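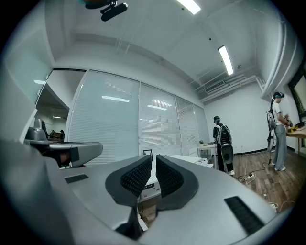
两个人的视听现场,声音和画面分两台电脑跑,延迟和投影怎么处理?

首页 | 讨论 | 求助 | 器材 | 演出信息 | 登录

分类:现场与巡演 > 视听演出 > 同步与投影

Hatem Berrada

我和搭档做电子音乐加实时影像,我管声音,她管画面。以前都是在小酒吧里演,一台电视机或者一块两米宽的幕布就够了。明年二月我们要参加 Zurirance 的一站,场地是 Beltlow,比我们以前演过的地方都大,主办方给的时长是39分钟,中间不休息。

现在的配置是这样:我的电脑跑音序和几台硬件,声卡出两路立体声,一路给主扩,一路给她。她的电脑用 Ino 做画面,音频从我的第二路接进去做分析,鼓点触发切换,低频控制形变。另外我从音序软件里通过网线发一些 OSC 消息过去,主要是场景号和段落位置。

在家排练的时候一切正常,用显示器看,画面和鼓是对上的。上个月借朋友的排练室接了投影机试,感觉画面明显慢半拍。我用手机的慢动作拍了几次,算下来从声音出来到画面变化差得不少。我把她的电脑单独测过,从音频进来到显示器上有反应是26毫秒,所以多出来的部分应该在投影机和中间那段线上,但我不会测那一段。

场地那边给的资料只有一页,写着有3台投影机,每台4000流明,横向排开投在舞台后面的墙上,控台在观众席后方。没有写投影机型号,没有写信号怎么走,也没有写有没有融合处理器。我发邮件问过,对方说装台那天会有人在。

想请教几件事:

一、延迟应该在哪一头补?是把主扩的声音往后推,还是让画面提前?我自己在台上听监听,如果主扩推后了会不会弹不准?

二、三台投影横排,她的电脑只有一个 HDMI 和两个 USB-C,能不能直接出三路?边缘重叠的部分怎么处理?

三、音频分析触发和 OSC 触发混着用,现场会不会更不稳定?有没有必要全部改成一种?

四、技术需求单应该写到什么程度。我们以前从来没写过,都是到了再说。

预算不多,能借的尽量借,最好不要让我们再买一台电脑。谢谢。

补充:她的画面里没有歌词和口型之类的东西,全是几何和粒子,所以没有严格到逐帧的程度。但是有四处全黑接强闪的地方,是跟着底鼓的,慢了很难看。

补充二:有人私信问我们是不是用时间码。没有用。整场的结构是固定的,每一段的长度不固定,我会临时多走几个循环。

低频段

我给几个做视听的组合跟过台,按你的顺序说。

先说延迟。你说的26毫秒是电脑到显示器,换算成60帧就是一帧半多一点,这个数字很正常,不用再去压它。投影机本身的处理延迟差别很大,好一点的一到两帧,开了梯形校正、画面增强、降噪之后能到四五帧甚至更多。中间如果还有无线传输、分配器、融合处理器,每过一级都可能再加一帧。所以到了场地第一件事是请对方把投影机菜单里的画面增强类选项全部关掉,梯形校正也关掉,靠物理摆位把画面摆正。很多机器有个叫“快速”或者“游戏”的模式,有就打开。这一步做完往往就解决了一大半。

测的方法很简单,不用专门的仪器。她那边做一个测试场景,收到一个音头就全白一帧,其余全黑。你那边放一个短促的敲击声,一秒一次。手机架在音箱旁边,开240帧的慢动作,对着幕布录十几秒。拿回来看波形和画面,数声音到亮起来之间隔了几格,每格四毫秒多一点。录音的位置一定要靠近音箱,站在控台测的话,声音在空气里走也要时间,离音箱每远一米大约三毫秒,你会把这一段也算进去。

说到这里顺便提一句,观众坐得远的时候,声音本来就到得晚,等于空气替你补了一部分。站在离主扩十米的地方,声音已经晚了将近三十毫秒。所以我一般按场地中间偏前的位置来对,前排看着画面稍慢一点点,后排看着几乎同时。

补在哪一头,我的建议是分两种情况处理。凡是你事先知道要发生的,比如你那四处强闪,用 OSC 提前发。音序软件里做一条专门的触发轨,整条轨道设负延迟,提前量等于你测出来的总延迟。提前发没有任何副作用,你这边听感完全不变。凡是跟着实时音频走的,低频形变、随机触发之类,没有办法提前,就让它慢着。慢两三帧的形变没有人看得出来,粒子飘的东西本来就有缓动。

主扩推延迟我不推荐。你在台上用监听,监听不推,主扩推了,两边打架,低频尤其难受。真要推,最多推二十毫秒,再多你会觉得在山谷里演出。而且主办方的调音师不一定愿意动系统延迟,那一晚上又不止你们一组。

三路输出的问题。先搞清楚她的显卡最多支持几个独立显示,这个查电脑的规格能查到。接口有三个不代表能同时出三路,有的机器两个 USB-C 里只有一个带视频。就算能出三路,三路的刷新也未必是锁在一起的,大面积横移的时候接缝处能看到撕裂。比较省事的做法是她只出一路,拼成一张很宽的图,交给场地的处理器去切。你要问对方的是:有没有融合处理器,输入接受什么分辨率,重叠多少像素。如果对方没有,可以租,我这边用过 Malhotra 的一台旧的拼接盒,重叠羽化和简单的几何校正都有,一天的租金不算贵,提前一个星期订就行。延迟要另外测,我那台是一帧。

如果实在没有处理器,还有个退路:不做融合,三块画面之间各留一道缝,内容按三联画来设计。你们全是几何和粒子,这样反而好办。中间那块放主体,两边放镜像或者延时的版本。我见过有人这么做,效果不差,而且省掉装台的时候最费时间的那一步。

亮度也要心里有数。4000流明一台,投四米宽的十六比九画面,面积九平方米,平均下来每平方米四百多,暗场里足够了。要是一台拉到六米宽,面积超过二十平方米,每平方米不到二百,暗场能看,舞台上一开面光就发灰。所以要跟灯光讲清楚,你们这一段不要正面打白光,侧光和顶光压低,烟也少放。烟多了光束好看,墙上的画面就糊。

触发方式混用没有问题,别改。只要记住一条:会影响结构的用 OSC,装饰性的用音频分析。音频分析在家里和在现场的表现差别很大,主要是电平不一样。你送给她的那一路要从声卡直接走,不要经过调音台,也不要让调音师帮你分,他一推推子你的阈值就全变了。 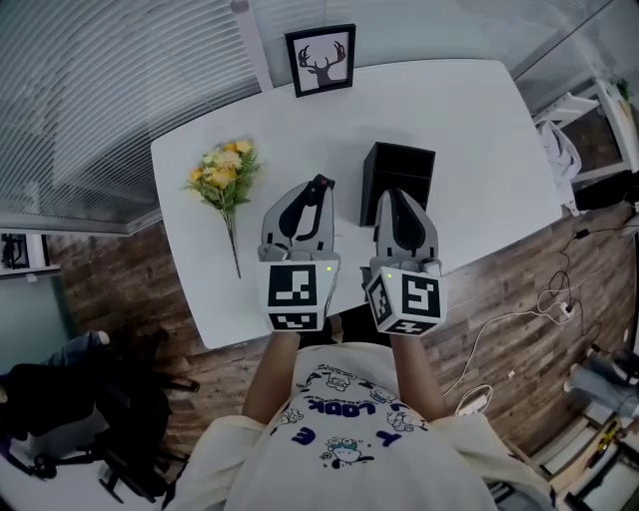

白桌边,双手各持一只夹爪,T恤领口附近印着 LOOK

需求单我放在后面说,先说网线。你们之间那根 OSC 的网线,两台电脑都设固定地址,无线关掉,防火墙关掉或者放行那个端口。系统更新、云盘同步、自动备份全部停掉。线带两根,长度一样的。控台如果离舞台很远,她坐控台你在台上,网线走五十米以内用好一点的线直连就可以,再远中间加一个小交换机,交换机要自己带,别用场地的公共网络。

还有她坐哪里的问题。我倾向于让她也上台,跟你坐一张桌子,视频信号用场地的长线拉到投影机。这样音频和 OSC 的线都在一米以内,出问题两个人能直接说话。缺点是她看不到完整的画面,要给她一个返送的小屏幕,摆在脚边。

需求单一页就够,最多两页。写这些:

组合名字,几个人,谁管什么,当天能打通的电话。
演出时长39分钟,需要几分钟换场。
桌子尺寸和高度,要不要铺黑布。
电源几个插座,在舞台哪一侧,声音和视频的电源最好同一路。
音频输出几路,什么接口,你自带不自带 DI。
监听要几只,放在哪。
视频输出一路,接口,分辨率,刷新率。
投影机的要求:关闭画面增强,输入不做缩放。
灯光的要求,写上有强闪画面,请主办方在入口处贴提示。
装台和试机需要多少时间,你们至少要一个小时,一半给投影。

再附一张舞台平面图,手画拍照都行,关键是看得懂哪边是台口。

对方说“装台那天会有人在”,这种话不要当答复。再发一封,把问题拆成能用是或否回答的,一行一个,回复率会高很多。

小满灯控

楼上讲得很全了,我补一点关于 Ino 的,因为我自己一直在用。

它默认的输出是三重缓冲,画面顺但是多一帧延迟。设置里把缓冲改成两级,能少一帧,代价是场景复杂的时候可能偶尔掉。你们粒子多的段落要单独跑一遍看看。另外音频输入的缓冲默认是512,改成128,又能省下不少。改完再测你那个26毫秒,应该会变小。要是已经改过了就当我没说。

OSC 收消息那里有个选项叫“每帧只处理最后一条”,默认打开。你发场景号和强闪触发如果落在同一帧,前一条会被吃掉。强闪不亮多半是这个问题。要么关掉这个选项,要么场景号提前几拍发。我两种都试过,后来是关掉的。

还有一件事,全黑接强闪,投影机的黑是灰的。你在显示器上看是纯黑到纯白,投到墙上冲击力会小很多。我一般会在强闪之前把整体亮度先慢慢压两三秒,让观众的眼睛适应一下,再闪。有些投影机带动态光圈,全黑的时候会自动收光,突然变白的时候要过一会儿才打开,看上去就是闪的第一下特别暗。这个也要请他们在菜单里关掉,跟画面增强不在同一页,容易漏。

关于她那台电脑,笔记本一定插电演,电源模式设成高性能,屏幕保护关掉。有的机器接了电源但是功率不够的适配器,显卡会降频,头十分钟没事,后面开始卡。39分钟不短,在家里用同一个适配器从头到尾跑两遍,中间不要停。跑的时候盖一块布在旁边是不行的,散热口要露出来,我吃过亏,桌布把散热口挡住了。

备份的话,建议她导出一段十分钟左右的循环视频放在 U 盘里,随便找一台能放视频的机器接上就能顶。内容不用跟音乐对,慢一点的素材就行。

不太清楚 Beltlow 现在的设备,我只去看过演出,没装过台。墙面是刷的浅灰,不是幕布,颜色会偏冷一点,红色出不太来。你们要是有大面积的红,带一组备用的调色参数。

阿川在路上

我的看法跟第一位不太一样,时长固定又要临时加循环的话,可以考虑直接一台电脑跑声音和画面,省掉一堆线。我自己就是一台机器全跑的,演了好几年没死过机。当然我的画面比较简单。

三台投影没必要都用,跟主办方说只开中间那台也可以,很多人都是这么干的。

Hatem Berrada

谢谢各位。先回几个:

缓冲确实没改过,昨天按说的改成两级和128,同一个测法,比原来少了一截,粒子最多的那段掉了几帧,肉眼看不出来。“每帧只处理最后一条”也找到了,强闪有一次不亮的原因就是它。

显卡查过了,只能带两个外接显示,所以三路直出不用想了。给 Beltlow 重新写了邮件,一行一个问题,2023年12月6日收到回复:有融合处理器,输入一路,重叠部分他们已经校好,让我们按他们给的宽幅模板出图。模板还没发过来。动态光圈他们不确定,说装台时一起看。

触发轨的负延迟我设好了,先按估计的填,等到了现场用手机测完再改。监听和主扩都不动。

一台电脑全跑我们试过一次,她那边画面一重我这边就爆音,所以才分开的。

还有个小问题,返送的小屏幕从哪里取信号?处理器之前还是之后?

低频段

从处理器之前取,用一个分配器分出来就行,接在她电脑后面。处理器之后是切好的三路,取哪一路都不完整。分配器要买带供电的那种,并且提前跟她的电脑配一次,有些便宜的会把分辨率锁在1080,宽幅模板就出不来了。

模板收到之后先看一下高度,有的场地给的图是按处理器的最大输入算的,上下会有一条不投出来的边。她把关键的东西往中间放一放。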